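Skulen wants plush keyrings off the counter and into trays

Small plush keyrings are the thing Skulen would like you to buy this autumn, and it has decided they need a tray. The gift shop on Drendetden says it will start putting its soft toys out in shallow oval dishes from October, in place of the wall hooks it has used since it opened.

Traian Stoica, who runs the shop, put the plan out on 23rd September. He says toys on hooks get tugged, twisted and dropped, and that a tray "lets people see the face". The range runs to 124 designs, mostly hooded characters with ears and bows. The trays come from a supplier called Mocanu and cost the shop some 90 pounds for the first batch.

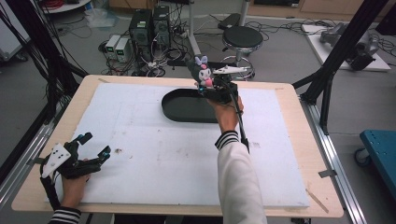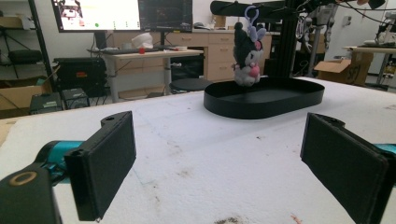
A small plush character and a black oval tray.

Whether any of this will sell a single extra toy is another matter. Skulen tried a spinning stand last year under the name Praline, and it was gone in 11 weeks. Stoica puts that down to the stand being wobbly. He has no figures for the hooks, so it is hard to see how he will know if the trays do better.

Gebremedhin Tsegaye, who has the stationery shop two doors along, is not convinced either. "You put small things in a dish by the till and people think they're free," he said. He moved his own erasers back behind the counter after a month.

There is also the question of room. Skulen's counter is narrow, and a tray takes up space that cards and wrapping paper have now. Stoica said the cards would "go somewhere", but could not yet say where. He also would not be drawn on prices, beyond saying that most of the toys will stay as they are.

Six trays go out first. The hooks are staying on the wall until after Christmas, just in case.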